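공개 시연회에 다녀와서: 봉합 자동화, 어디까지 믿을 것인가
발표자 노트 (월요일 세미나, 11분)

슬라이드 1. 인사
제목만 띄우고 바로 시작. Ulamow 공개일에 다녀온 이야기라고 밝힌다. 초청은 Pevorero 쪽에서 받았고 교통비는 우리가 냈다. 이 말은 꼭 할 것. 나중에 질문이 나온다.

슬라이드 2. 그날 들은 말
안내를 맡은 Ilze Laur 씨의 설명은 40분, 질의응답은 그보다 훨씬 짧았다. "자율"이라는 단어가 몇 번이나 나왔는데 정의는 한 번도 없었다. 누가 다음 땀의 위치를 정하는지 물었더니 "단계에 따라 다르다"는 답이 돌아왔다. 어느 단계가 어떻게 다른지는 자료에도 없다.
(여기서 잠깐 멈추고 청중에게 물어볼 것: 여러분이라면 이 답으로 예산을 올리겠습니까?)

슬라이드 3. 가까이서 본 작업
사진을 띄우고 말을 줄인다. 흰 집게 턱 두 개가 조직 바로 위에 있고, 오른쪽에 매듭 두 개가 묶여 있다. 긴 실이 그 사이를 지나가는데 어느 매듭에도 닿지 않는다. 매듭이 있다는 것까지는 나도 인정한다. 얼마나 단단한지는 사진으로 알 수 없고, 장력 수치는 달라고 했지만 못 받았다.

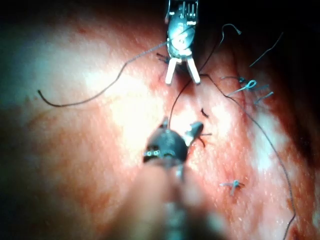
슬라이드 4. 숫자 이야기
홍보물에는 시간이 24퍼센트 줄었다고 적혀 있다. 무엇과 비교했는가? Arūnas Lepik 씨가 같은 질문을 했고, 비교 대상은 숙련의가 아니라 수련 과정 참가자였다고 한다. 바늘을 다시 잡는 시간이 포함됐는지도 확인이 안 된다. 천천히 읽어 줄 것. 뒷줄에서는 각주가 안 보인다.

슬라이드 5. 바늘과 실
내가 제일 오래 들여다본 사진. 왼쪽 위 집게가 휜 바늘을 물고 있고 맞은편 기구는 턱을 벌리고 있다. 그 사이에 늘어진 실과 피가 번진 자국이 있다. 피의 원인은 단정하지 말 것. 묻고 싶은 것은 따로 있다. 이렇게 실이 여러 가닥 놓여 있을 때 시스템은 어느 것이 지금 쓰는 실인지 어떻게 구별하는가. 담당자는 "인식 모듈이 처리한다"고만 했다.
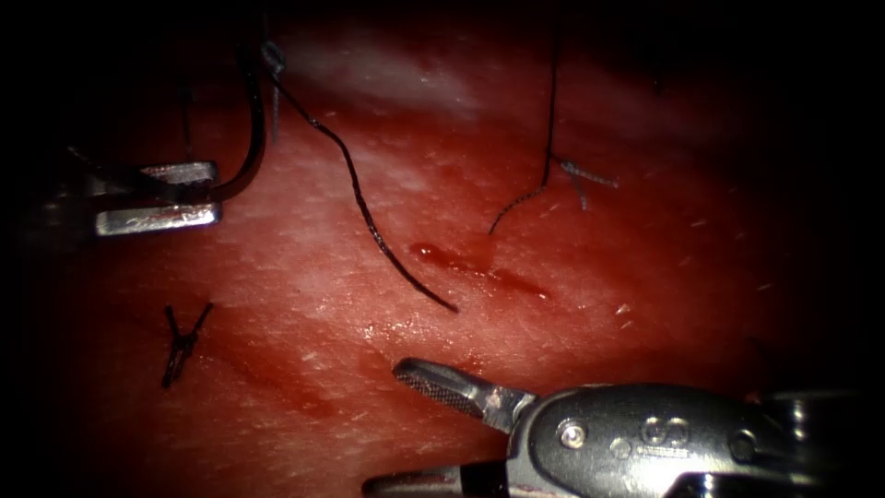 두 기구 사이에 놓인 봉합사와 혈흔, 왼쪽 아래는 묶인 매듭

슬라이드 6. 우리가 요구할 것
Wustbridge에 시범 도입을 논의하기 전에 받아야 할 자료: 사람이 개입한 횟수, 중단된 시도까지 포함한 전체 기록, 편집하지 않은 영상. Van Dusen에도 똑같이 요구한다. 한쪽에만 까다롭게 굴면 안 된다.

시간이 남으면: 점심 때 나온 가격 이야기. 모자라면 4번을 줄이고 6번은 그대로 간다.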